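Recaler deux bras l'un par rapport à l'autre avec une tige commune : procédure pas à pas

Dernière révision : juillet

Cette page décrit la méthode de recalage utilisée sur les cellules à deux bras du projet Prendum. Elle estime la transformation rigide entre les bases des deux robots à partir d'une tige mince que chaque pince vient saisir à tour de rôle. Elle ne demande ni mire imprimée, ni caméra calibrée. Elle suppose en revanche que la cinématique de chaque bras est correcte ; si ce n'est pas le cas, commencez par l'étalonnage individuel.

Principe

Quand une pince à mors parallèles se ferme sur une tige, elle impose une droite dans son propre repère. La cinématique directe donne cette droite dans le repère de la base. Si l'autre bras saisit ensuite la même tige sans qu'elle ait bougé, on obtient une seconde expression de la même droite, dans l'autre base. Chaque paire apporte quatre contraintes. Deux droites non parallèles suffisent en théorie à lever l'indétermination, mais le système est alors très sensible au bruit. Nous travaillons avec 60 paires.

Prérequis

– Deux bras à 6 axes, commandés depuis la même horloge.
– Le pilote Teoh en mode position, avec lecture des articulations activée.
– Une tige rigide et droite, d'une longueur suffisante pour que les deux pinces ne se gênent pas.
– Un plan de travail mat, dégagé dans la zone commune.
– Le module Pasness pour l'ajustement.

Étape 1. Vérifier la zone commune

Lancez la commande de balayage à vide. Les deux bras parcourent les mêmes points de passage, l'un après l'autre. Notez les configurations proches d'une singularité du poignet et excluez-les : elles amplifient l'erreur articulaire et faussent l'orientation de la droite.

Étape 2. Enregistrer les saisies du bras gauche

Posez la tige dans la zone commune. Amenez le bras gauche au-dessus, mors ouverts, puis descendez à vitesse réduite. Fermez la pince à l'effort minimal. Attendez la stabilisation des articulations avant d'enregistrer. Le délai par défaut est de 2 secondes ; en dessous, la vibration résiduelle du poignet se retrouve dans la mesure.

Rouvrez ensuite les mors et remontez verticalement. Un retrait oblique déplace la tige, et la paire est perdue.

Étape 3. Enregistrer la saisie correspondante du bras droit

Le bras gauche se retire en position d'attente. Le bras droit saisit la tige à un autre endroit de sa longueur. Il n'est pas nécessaire de viser le même point : seule la droite compte, et la position le long de l'axe est éliminée du résidu.

Répétez l'opération en changeant l'orientation de la tige à chaque paire. Des poses toutes couchées sur la table laissent la translation verticale et les deux inclinaisons dépendre uniquement de la hauteur de saisie. Il faut donc alterner avec des poses inclinées, obtenues avec une cale.

Étape 4. Ajuster la transformation

Le module Pasness minimise la somme des distances et des écarts angulaires entre droites appariées. Le poids angulaire est réglable ; laissez la valeur par défaut pour un premier passage. L'initialisation se fait avec la position nominale des bases, mesurée au mètre ruban. Le solveur s'arrête au bout de quelque 3000 itérations s'il n'a pas convergé, et affiche alors la liste des paires au résidu le plus élevé.

Supprimez ces paires une par une et relancez. Si la convergence exige d'en retirer un grand nombre, le problème vient presque toujours du jeu dans une pince – il faut alors resserrer les mors et reprendre à l'étape 2.

Étape 5. Contrôler sur des paires indépendantes

N'évaluez pas la transformation sur les données de l'ajustement. Enregistrez une courte série supplémentaire, avec des orientations nouvelles, et calculez le résidu sans relancer le solveur. Sur la cellule de Tratley, les deux séries donnent des résidus du même ordre. Un écart marqué indique un manque de diversité dans les poses.

Pour cette série, approchez la pince près d'une extrémité de la tige, de façon à laisser le reste de la longueur accessible à l'autre bras. 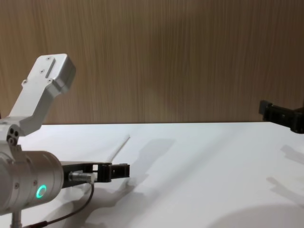 Peut-on utiliser une tige légèrement courbée ?
Mieux vaut l'éviter. Le modèle suppose que les deux pinces saisissent la même droite ; avec une tige courbée, chaque bras mesure une tangente différente et l'erreur passe dans la rotation estimée. Le résidu augmente, mais pas toujours assez pour que le défaut soit repéré.

Étape 6. Enregistrer et appliquer le résultat

Exportez la transformation au format du pilote, puis redémarrez les deux contrôleurs. Le fichier contient la rotation sous forme de quaternion, la translation en mètres et la matrice de covariance. Conservez aussi les paires brutes : elles permettent de refaire l'ajustement si le modèle cinématique d'un bras est corrigé par la suite.

Limites connues

La méthode ne distingue pas un défaut de montage de la pince d'une erreur de base lorsque toutes les saisies se font avec la même orientation de poignet. Faites varier la rotation du dernier axe entre les paires. Elle ne corrige pas non plus la flexion des bras sous charge, qui reste négligeable avec une tige légère et devient sensible pour les tâches de transport à deux bras. Ce cas fait l'objet d'une procédure séparée.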